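About Skilard Craft Kits

Hello, and welcome! Skilard began at Mwende Ondieki's kitchen table in March, when her two kids had used up every scrap of coloured paper in the house and she started boxing up little projects for them (and then for their cousins, and then for half the street). We're still a small family business, and we still test every kit at home before it goes anywhere near the shop.
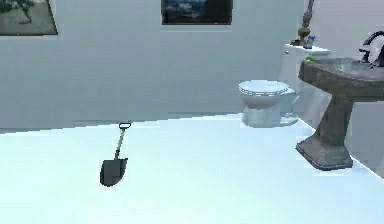 Our first range, Tresari, is all about weaving and beads. There are 29 kits in it now, from a simple friendship bracelet up to a wall hanging that will keep an older child happily busy for most of the holidays – and quite a few grown-ups too, judging by our mail! Nzioka came next, with stamps, lino and fabric paint, and it's become the favourite for birthday parties.

Each box has the materials, a printed booklet and a spare of anything small enough to vanish under the couch. If a piece is missing, write to us within 30 days and we'll post another.
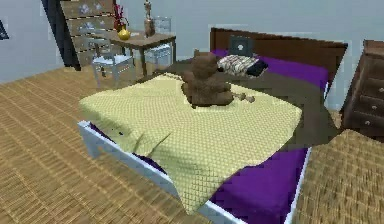 Visit our workshop

Come and say hello at Stisley! We run family craft mornings through the school holidays, and the kettle is always on.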